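04/06/2019

Long day, and a good one, and my feet hurt. I told myself I'd be in bed by ten and it is well past that, but if I don't write it down tonight I'll lose half of it, the way I lost most of October.

The morning went to the dishwasher, the one at home I mean, which has started leaving a gray film on the glasses again. I stood there rinsing them by hand and thought how funny it was to be doing that an hour before driving off to argue about whether a machine can do housework. We've had a machine doing housework in this kitchen for years. It does one thing, it does it inside a closed box where nothing can surprise it, and I still have to load it, unload it and apologize for it when company comes.

Got to Caro a little after nine. Yayra was already in, with her coat still on, reading through the list of chores we drew up over the winter. There are 116 of them now (it started as a single sheet of paper, I swear) and they run from wiping a counter to folding a fitted sheet, which I can't do either, and which Parviz insists is only there to humble us. She wants the list cut down before the visit from the Gyamfi people. I want to keep all of it. I like seeing the silly ones next to the hard ones, and I've stopped being able to tell which are which.

Bottles were the business of the day. Opening a bottle, to be exact, number 4 on the list, and I remember that when we wrote it down Nghĩa laughed and said we'd be done with it by lunch. That was in the winter. I have such respect for bottle caps now. You have to hold the bottle firmly enough that it doesn't spin along with the cap, and if it's one of those thin plastic ones you can't hold it too firmly or the whole thing buckles in the middle and whatever is left inside comes up over the top. My mother did it with a baby on her hip. I do it in the car, at red lights, without looking. And I sat there most of the afternoon with my chin in my hands, watching two arms go at it and hardly breathing.

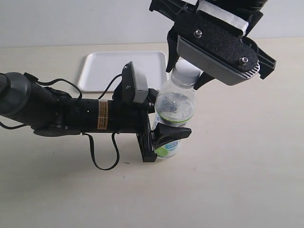 One arm on the bottle, the other coming down by the cap.

Parviz has a theory that people will accept a machine that's slow but won't put up with one that's clumsy. He'd wait ten minutes for a drink of water, he says, if he could be sure of getting it without a wet lap. I'm not so certain. I think of Aunt Naa Asante, whose hands have gotten so bad that she keeps a pair of pliers in the silverware drawer for anything with a screw top. She would take slow and clumsy both, I believe, and mop up afterward, if it meant she didn't have to knock on the neighbor's door over a jar of pickles. I said so, and he went quiet for a bit and then said well, put her on the list, and so I wrote "Naa's pickles" at the bottom. That makes 117, I suppose, but Yayra can fix the numbering.

We had lunch late, soup from the place on the corner, and Vratislav Halás came over from Flerkley to eat with us. He runs the packing floor there and he's the one I always want to ask, because he has no patience for demonstrations. He told us they have a line that closes lids all day long and never tires of it, every lid the same size, every jar arriving at the same spot. Then a supplier changed the jar, only a little, a slightly rounder shoulder, and the line was down for two days while a fellow named Oskar put the lids on by hand. I asked him whether he thought a machine would be doing Oskar's job in our lifetime. He finished his soup first. Then he said, "The lids, yes. The two days, I don't know."

I've been turning that over all evening. I would say we're closer than I thought when I started, and a good deal further off than my brother-in-law thinks, who saw something on television and is waiting to be told where he can buy one that does the laundry.

Stopped for milk and light bulbs on the way home. Rang Naa, who wanted to hear all about it and then wanted to know what it would cost, and when I said I had no idea she told me the pliers were nine dollars. I promised to drive over on Sunday and loosen all the lids in her pantry, which I should have thought of ages ago.

The glasses still have that film on them. I'll try vinegar tomorrow.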